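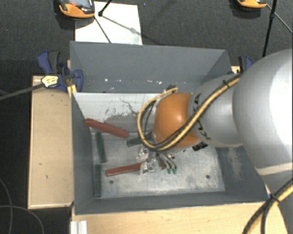
Entry Limits and Coupon Codes for Seasonal Giveaways

Posted by dradwood_promotions
Our office is preparing a giveaway for the retail clients of Dradwood. The draft rules allow one entry per household and run for 40 days, with a coupon sent to each entrant at the close. Members who have managed a similar promotion are invited to comment on the length of the entry period and on when the coupon should be issued.

Posted by follard_desk
Forty days is too long in our experience. Follard ran a giveaway in January with the same entry period and received 356 entries, of which 90 arrived in the opening week. The middle of the period was very quiet. We would recommend a shorter run and one reminder before closing.

Posted by clendar_support
We respectfully disagree with the previous reply. A longer period suits stores whose customers visit once a month. The coupon is the more pressing matter. It should be issued at the time of entry – a customer who waits several weeks for a code will probably have forgotten the store.

Posted by dradwood_promotions
Thank you both. The client's concern is that a code issued at entry will be shared publicly. Is there a practical remedy?

Posted by clendar_support
Single-use codes. Each one is tied to the email address on the entry form and is void after redemption.

Posted by szczepanska_print
Please bear in mind that many entrants use paper forms at the counter. At Szczepańska we print a numbered stub with a 5 percent coupon attached, and staff record the number at the register. The household rule is harder to apply on paper, and we no longer include it.

Posted by follard_desk
We would not advise dropping the household rule. The duplicates we removed came mostly from shared addresses, and other entrants had complained.

Posted by dradwood_promotions
The household rule will remain. We will propose single-use codes at entry and ask the client to reconsider the closing date. The revised rules will be posted in this thread once they are approved.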